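暮らしの片づけ講座 第3回 配布メモ「机まわりのコードと充電器」
10/3/24

前回の宿題、引き出しひとつぶんの写真を送ってくださったみなさん、ありがとうございました!28枚、全部見ましたよ。オイェウォレさん(Adaeze Oyewole)の輪ゴムの分け方は私もさっそくまねしています。

さて今回はコードです。私もこれは苦手で、去年の引っ越しのときは箱ひとつがまるごと「何の線かわからない線」でした(まだ17本残ってます…)。

まず、台の上のものを使う頻度で分けます。毎日さわるもの、週に一度くらいのもの、それ以外。キーボードは毎日組なので動かしません。充電器は意外と迷うんですが、スマホ用をひとつだけ出しておいて、残りは箱へ。箱は教室で使っているPurnanoの浅いのがちょうどいいです。深いと、下のほうを絶対に見なくなるので。

次に電源タップの置き場所。台の奥の壁ぎわに寄せるのが基本ですが、家具の裏に押しこむのはやめてくださいね。ほこりがたまるし、抜き差しが面倒になって結局また手前に出てきます。それから、合計の容量はタップの裏に書いてあるので、必ず一度は読むこと。

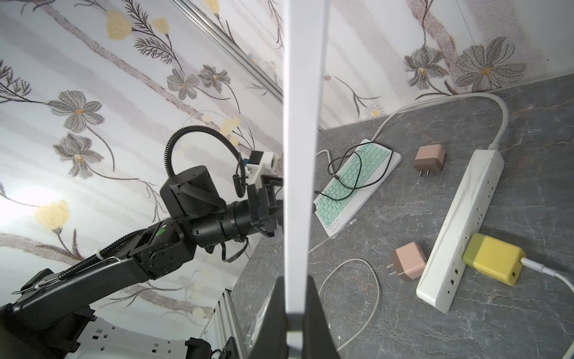 で、線そのものの話に戻ると、長すぎる分はゆるく輪にして面ファスナーで留めます。きつく巻くと根元が傷みます。キーボードの上に線を乗せっぱなしにするのも、打つたびにどけることになるので、奥か横へ逃がしてあげましょう。白い線と黒い線が両方あるときは、色ごとに通り道を変えるとあとでたどりやすいですよ〜。

壁紙が柄物のおうちは、壁にクリップを貼る前に目立たない場所で試してください。私は花柄を一か所はがしました。

次回までに:タップひとつぶんの線に名前をつけてくること。ラベルは手書きで大丈夫です。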